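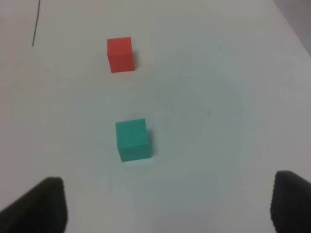 The bus to the Todari lens works leaves Pesham on the hour, in the sense that an hour is involved. I had signed up in December for the spring open day and was given visitor badge 36, which came with a hairnet and a promise to touch nothing.

We started in the melt hall, where the glass arrives as blanks from elsewhere and is looked at with suspicion. Grinding is next door. The Vasilakis line, pride of the house, takes a blank down in 17 steps, and our guide explained each of them at the volume of the machine beside it. I caught nine.

Polishing was quieter and much better. The slurry is pink and gets on everything, including my left shoe, which is now finished to a high standard.
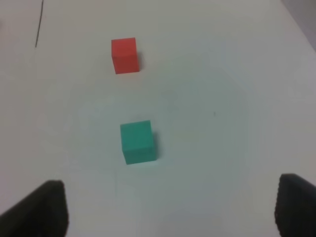
Red and teal cubes on a white tabletop.

After lunch (soup, opaque) we were let into the test room in groups. They put a lens on the interferometer and asked us all to stop breathing near it. The fringes wobbled anyway when a truck went by. A good surface gives you straight, even stripes, and a bad one looks like a map of somewhere hilly. A warm hand near the mount will bend them too, and we were all allowed one go at ruining a measurement.

The coating chamber holds 1000 small lenses at a time and takes most of a shift to pump down, so we admired the door.

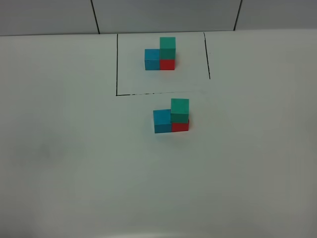 Illalness, who had the seat next to mine on the ride back, thought the tour skimped on coatings and said the door alone wasn't worth the fare. I liked the door. The shop sells factory seconds in paper bags, and I bought two. One has a scratch I can't find.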